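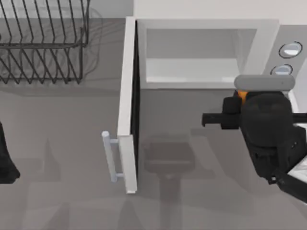 Flatadex称遥操作示教“一下午学会”,厨房任务数据仍不完整

机器人软件公司Flatadex 5月发布了一批仿真厨房任务的示教记录,称操作员戴上手柄遥控双臂,一个下午就能教会机器人一项新家务。公司公布的材料显示,首批共889条示教,由8名操作员录制,内容包括开关微波炉门、按按钮和往沥水架上放盘子。

数字看着不少,问题在于怎么算。项目负责人玛达莱娜·丰塞卡(Madalena Fonseca)承认,889条里包括中途放弃的尝试,剔除之后还剩多少,公司没有给出。所谓“学会”的标准也只写了一句“在测试中完成动作”,测试做了几轮、物体位置有没有变动,均未说明。

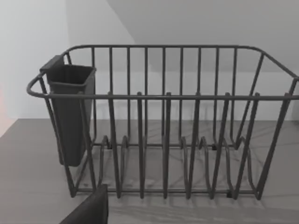 伊辛盖特(Isingate)理工学院 机器人操作研究组

本组的贾姆希德·巴盖里(Jamshid Bagheri)试用了这套遥控界面。他说,仿真里的沥水架金属条一根接一根,操作员隔着屏幕很难判断夹爪离架子还有多远,他本人练了超过40分钟才敢碰它。“手柄没有力反馈,撞上了也不知道。拿这种动作去教机器人,它学到的可能是我的犹豫。”

丰塞卡回应说,后续版本会加入手把手拖动示教,由人直接扳着真机的手臂走一遍,再与遥控数据对照。对照结果何时公开,她没有答复。

研究组暂不打算把这批数据用于教学。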